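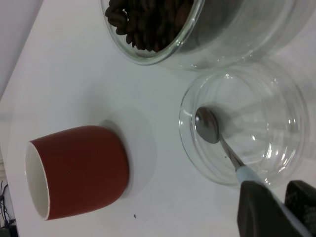 Vandora Coffee Table Set

README, last updated in August

Contents

The Vandora set covers one small household activity: moving roasted coffee beans between containers on a white tabletop. It holds 579 clips. Each clip has one text file with the name of the task, the list of objects laid out, and a short note on how the clip ends.

Objects

Jar: clear glass, large, thick rim, round mouth. Holds dark roasted beans. May be upright or on its side.
Bowl: clear glass, shallow, ridged. Listed as bowl_a in the object files.
Spoon: metal, with a pale blue plastic grip.
Cup: red ceramic, matte outside, glossy white inside. May be upright or tipped over.

Object names are the same in every file. Color is given for the cup and the spoon grip only – the jar and the bowl are both listed as "clear".

Tasks

scoop: beans from jar to bowl with the spoon
pour: beans from cup to bowl
upright: tipped cup set back on its base
return: beans from bowl to jar

Folders

The clips are split into 2 folders, irnska and kelmendi, named after the kitchens where they were recorded. Object lists follow the same format in both. The kelmendi folder has 67 clips and is meant for testing.

Labels

The state of a container is logged at the start of a clip and again at the end. Allowed values for fill are empty, part and full. Allowed values for pose are upright and side. A spoon resting on the bowl rim is logged as "in bowl" if any part of its head is inside the rim.

Known issues

Bean counts are not given. Clear glass on a white surface gives weak edges, and outlines of the bowl should be treated as approximate. In 95 clips the fill value for the jar is missing at the end – these are marked "unknown" and can be filtered out.

Outlines were drawn in Bivia and exported without smoothing.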